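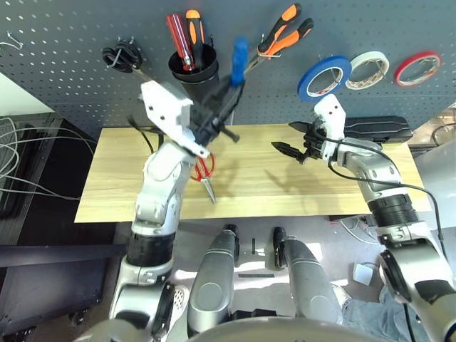 Brake Pads and Seat Rails: Parts News

February 2023

The Hirnach front pad sets that were on back order through December have arrived, and all outstanding orders have gone out. We have 18 sets left on the shelf in the medium compound. The endurance compound is still a few weeks away. If you ordered both on the one invoice, the mediums have been sent on their own and you won't be charged freight a second time.

A few customers have asked whether the new pads can go straight onto rotors that ran the old Mestix compound. They can, but clean the rotor face first. A light sand with 120 grit and a wipe with brake cleaner will do it. If there is a lip at the outer edge or you can feel grooves with a fingernail, get the rotors machined or replace them. Bed the pads in with a run of medium stops from 80 km/h, then drive without touching the brakes until they have cooled. Don't sit at the lights with your foot on the pedal straight after.

The Gerlach seat rails have changed slightly. The front mounting holes are now slotted by 13 mm, where the old ones were round and fixed. This was done for people fitting wide seats in older hatches, where the tunnel gets in the way. Part numbers stay the same for now, so if you need the round-hole version to match a rail you already have, write that in the order notes. We have a small number of the old ones and will sell them until they run out. Bolts are included with both – washers are not.

Check your seat bolts before the first event of the year. We had two cars through the workshop last month with rear bolts you could turn by hand. Use a torque wrench and the figure on the sheet that comes with the rails. Mark each bolt head with paint pen when it's done.

Stikwood track day: entries are open and the limit is 200 cars across all groups. Noise will be measured at the usual spot past turn three. Cars without a front tow point will be sent back from scrutineering this year, and a strap through the bumper opening is fine as long as it is bright and bolted to the chassis. Bring your own extinguisher bracket bolts if you are hiring an extinguisher.

Prices on brake fluid have gone up. The 500 mL bottle is the only size affected and the litre stays where it was. Old price lists should be thrown out.

Orders for the next Gerlach shipment close at the end of the month.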